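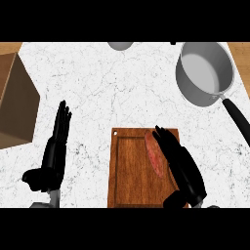 Speaker notes: Picking dates and whole-bunch pressing at Quiroga

Opening

Thank Florencia Bustos for the invitation and for the tank samples. Say who I am: 17 vintages, the last six at Quiroga, before that cellar hand and then assistant at Rernosent.

Talk is 40 minutes with questions at the end. Glasses one to four are poured already. Ask people to leave number four alone until the section on lees.

The site

Two blocks, both on a slope facing south-east. Upper block is thin soil over schist, lower block is deeper with more clay. Planted to Chenin Blanc, with a few rows of Verdelho at the bottom that we pick separately and mostly sell.

The upper block ripens first but holds its acid longer. We used to pick both together and the wine was fine, a bit flat by the second summer. Now we pick in three passes and keep them apart until blending.

Picking

Start at first light and stop by 10.30. Small crates only. Fruit goes into the cold room overnight if it comes in above 16 degrees.

Mention the year we got this wrong. Truck broke down, fruit sat in the yard until mid-afternoon, and the juice came off the press brown. We made it anyway – it went to the co-operative.

Taste glass one here. First pass, upper block. Green apple, not much else yet. Give them a minute.

Pressing

Whole bunches, no crushing, no sulphur at the press. The cycle is slow, nearly three hours. We cut the pressings by taste. Pentti Peltonen does the tasting at the press and I have stopped arguing with him about it.

Free run and light pressings go together. Hard pressings are kept in their own tank and fined if they need it. Some years they go back in, most years they don't.

Glass two is the hard pressings on their own. Ask who finds it bitter. Usually about half the room.

Fermentation

Settled overnight, then to old barrels. No added yeast for the first two passes. The third pass has higher sugar and has stuck on us twice, so that one gets a starter made from an active barrel.

No temperature control in the barrel room beyond opening the doors at night. Malolactic is left to happen or not. Glass three is a barrel where it did.

Lees and blending

Stirred once a fortnight until November, then left. Glass four is the finished blend, bottled as Tramach. We made 1,637 bottles.

If there is time, talk about the lot we left on lees for a second winter, labelled Jidetti. If not, skip to questions.

Likely questions

Cork or screwcap: cork for now, trial under way.
Why no new oak: tried it, didn't like it.
Organic: farmed that way, not certified.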